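丹尼斯·邓莫尔：我写得慢，读者也不催我

采访与整理：芙蕾雅·兰伯特
2018年1月24日

丹尼斯·邓莫尔的第三本小说《Vundano》将在二月出版。我读到的是校样，186页，用一个下午和一个晚上读完。故事发生在一座虚构的海港城市，城市的名字就是书名。主人公是一位替人写信的女人，她替别人写了很多年的信，有一天收到一封信，信里的句子全是她自己从前写过的。

我们在Filmont见面，他住在这个小镇。我先说明一下，中文不是我的母语，这次谈话用英语进行，中文稿由我自己写成。有些地方他的语气比我写出来的更轻松，请读者原谅。

邓莫尔先给我倒了茶，然后问我能不能不谈他的童年。我说可以。他说：“那很好，因为我的童年没有什么可谈的，我每次谈都要发明一点东西。”

他的第一本书《Ondix》写了两年，被三家出版社退稿，最后由Wainwright出版，首印200册。“我母亲买了好几本，”他说，“我在她家的柜子里发现它们，书角还是新的。她说是要送给邻居的，可是她没有送。”后来这本书慢慢有了读者，主要靠几家独立书店的店员推荐。他至今和其中一家书店通信，用纸写，贴邮票。

我问他，写信人的故事是不是从这里来的。

“有一部分是。我发现自己在信里比在小说里诚实，这让我不舒服。所以我想写一个人，她的信都不是自己的事，但是每一封都写得很真。她到底算不算撒谎？我写完了还是不知道。编辑希望我在最后一章给一个答案，我试了两个版本，都删掉了。”

谈到编辑，他讲了很久。Wainwright的编辑和他合作了三本书，他们的争论大部分是关于标点的。他喜欢长句，用很多逗号，编辑喜欢句号。在《Vundano》里，写信人自己说话的时候用短句，她写的信用长句。这个办法是争论出来的，我认为效果很好，读者不用看引号就知道是谁在说话。
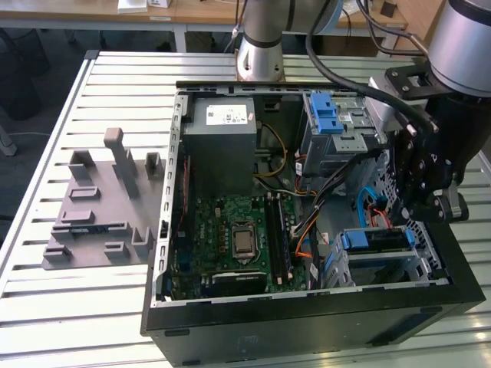 关于写作的习惯

邓莫尔每天早上写作，到中午就停。他不规定字数。“规定字数的时候，我会写很多天气，”他说，“我的第一稿里总是下雨。”

初稿他用手写，写在横格本子上，只写右边的一页，左边留给修改。第二稿才输入电脑。输入的时候他不看原来的段落，先读一遍，合上本子，再凭记忆打出来。忘记的句子，他认为是应该忘记的。我觉得这个方法有些危险，就问他有没有后悔过。

“有过。《Ondix》里有一段写葬礼的，本子上的比书里的好。我是书印出来以后才看到的。可是如果我回去抄每一句，我就只是一个打字员了。”

他不参加写作小组，也很少把没写完的稿子给别人看。唯一的例外是他的妹妹。她不太读小说，但是她会告诉他在哪一页睡着了。《Vundano》的第四章因此短了一半。

我问他是否读同时代作家的作品。他说写作期间不读小说，只读说明书、旧地图和菜谱。他尤其喜欢写得不好的说明书，因为里面的动词常常很奇怪。书中的海港有一张街道图，是他自己画的，没有收进书里。他给我看了，纸已经折得很软，有一条街被涂掉重画。他说女主角原来住在那条街上，后来他觉得离码头太近，她会听见船的声音，就不会那么安静，只好让她搬家。 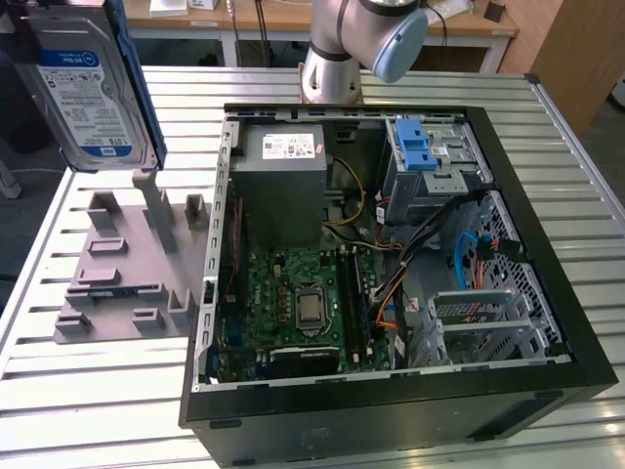 下一本小说他已经开始写了，书名还没有定。他只愿意说，主人公是一个修理东西的人，而且这个人对物品比对亲人有耐心。为了写得准确，他向懂行的人请教，自己也花时间去看机器的里面。“我以前以为里面是很乱的，其实每样东西都有自己的位置，”他说。他举了台式电脑的例子：机箱侧放着，盖板拿掉，上面没有装散热器，处理器的金属面就露在主板中间，旁边是竖着的内存插槽。他想把第一章停在这样一个时刻，修理的人看着它，还没有决定先做什么。他觉得这和修改小说很像，打开了以后，人反而不敢动手。我问他会不会在书里写很多技术的词，他摇头，说一页最多允许自己用两个，多了读者会以为要考试。

书的叙述者这一次是男人，用第一人称，这在他是第一次。前面的三本都用第三人称。他说第一人称让他写得更慢，因为每一句话都要问，这个人会不会注意到这件事。一个修理工走进房间，先看见插座还是先看见哭的孩子，对邓莫尔来说是一个需要想一个星期的问题。

关于翻译

《Ondix》已经译成两种外语，《Vundano》的中文版正在商谈。我告诉他，写信人的那些长句在中文里会很难处理，因为中文的长句容易让人喘不过气来。他很感兴趣，请我当场试译一句。我试了，大声念给他听，他听不懂，但是说节奏比原文快。

“也许译者应该给她换一种办法，”他说，“比如信里用旧一点的词。我不介意。译者比我更认真地读这本书，她有权利做决定。”

他和《Ondix》的一位译者成了朋友。那位译者曾经写信问他，一个人物为什么在冬天吃桃子。他回答说是罐头的，然后在再版的时候加了“罐头”这个词。

最后我问到读者。邓莫尔的书卖得不算多，一本和下一本之间又隔得很久，我想知道他担心不担心被忘记。

“出版社比我担心。我写得慢，读者也不催我，这样的关系我很满意。去年有一位读者来信，说她把《Ondix》忘在火车上，又买了一本，结果发现没有读完的那部分和她想象的不同，她更喜欢自己想的结尾。她把她的结尾写给我了，有好几页。”

我问那个结尾怎么样。

“葬礼那一段没有了，”他说，“大家都去了海边。我给她回了信，告诉她我也会去的。”

《Vundano》，丹尼斯·邓莫尔著，Wainwright出版，186页，二月上市。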